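Speaker notes — "What the Arm Didn't Cost"
Jayson Cabanatuan, regional shop owners' meetup, October

Slides are mostly just pictures and one number each, so don't wait for them. Water on the left side of the podium. Talk slower than you want to.

OPENING (4 minutes)

Hi everybody. I'm Jayson, I look after equipment planning at Flanico. There's a second Jayson on our team, Jayson Magbanua, and if you ask me something about wiring I'm going to send you to him, he's sitting near the back. Wave, Jayson.

I want to talk about money today. Two years ago I sat in a session a lot like this one and the speaker put up the price of a robot arm and the whole room wrote it down. I wrote it down too! And then I went home and built a budget around that one line, and that budget was wrong by a lot.

So please don't write down the price of an arm. I'm not going to give you one anyway. Write down the other stuff.

Ask for hands: who has a quote in their inbox right now? Who has one they've had for more than six months? (Usually the same people. Let them laugh.)

SLIDE 2 — THE FIRST BUDGET

My first version of the bin picking budget had 4 lines. Arm, gripper, camera, install. Kamrul Paul, who runs our finance side and is a patient man, looked at it and asked me where the cables were. I said they come with it. He said, which ones?

Well. Some of them come with it.

The version we got signed off had 19 lines. Show it, leave it up, let people take a photo. Lines I'd missed the first time: cable dressing, brackets, spare cable sets, mounting hardware, fixtures for the bin, somewhere for the pendant to live, training, the cost of our own people standing next to it for weeks. That last one was bigger than the camera.

Slow down here. People always ask about the labor line. We put in 313 hours of our own staff time for the trial and I tracked it properly, with a sheet on the wall. If you don't put your own hours in the plan, somebody will find them later and it'll be an unpleasant meeting.

SLIDE 3 — RENT, BUY OR WAIT

We talked to three suppliers. Galbraith wanted to sell us a full cell, fenced and finished. Iruvia offered a lease with the integration rolled in. Then there was Uden, a small outfit, who said look, set something up cheap on a bench first and find out what you need.

I liked Galbraith's offer, I really did. It was tidy, one number, one signature. Euan Leckie on our shop floor talked me out of it. He asked what size bin it was priced for and I didn't know, because we hadn't picked a bin yet. So we went with the bench.

(If somebody asks about the lease: terms were fine, we may still use them for the second cell. Don't get into the monthly figure.)

SLIDE 4 — WHAT TO SPEND ON FIRST

Okay, so if you take the bench route, spend money in this order. Something solid to bolt to. Then your bin, your real bin or as near as you can get. Then clamps, and buy more than you think. Maribeth Dalisay did our purchasing for the trial and she put in a small tools order that I thought was silly, and I've apologized to her since.

Leave the nice furniture for later. Leave the custom brackets for later too. You're going to move everything at least once.

Next slide. Give them a few seconds with it before talking.
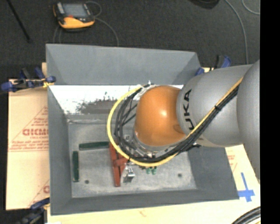

BENCH SETUP: CLAMPS, CARDBOARD AND CABLES

So that's a bench trial. Big arm, gray bin, and look at what's around the rim — blue and black clamps. There's cardboard sticking out from under the left side, and a cross of blue tape over by the right corner. The clamps, the cardboard and the tape all came out of one line on the budget, "consumables and small tools," and it's the best value line on the sheet.

Now look at the cables. There's a thick yellow one making a big loop past that orange joint, with a bundle of black ones running along with it. When you ask for a quote, ask who routes those, who supplies the bracket, and what a replacement set costs with delivery. We got 13 weeks on one part. Put your spares in the first order!

And the pendant is on the carpet. Budget for a pendant holder. It's a tiny line and I left it out of both versions.

SLIDE 6 — WHAT I'D ASK YOU TO DO

Go home and take your quote and write under it every single thing that touches the arm, the bin or the bench. Price each one, even badly. Then add your own hours. Then show it to whoever in your building is the most annoying about money (thank you, Kamrul).

If the total scares you, make the trial smaller. One bin, one family of parts.

Questions. Repeat each one into the mic. Wiring goes to the other Jayson. If there's time left, go back to slide 2 and leave the 19 lines up while people pack.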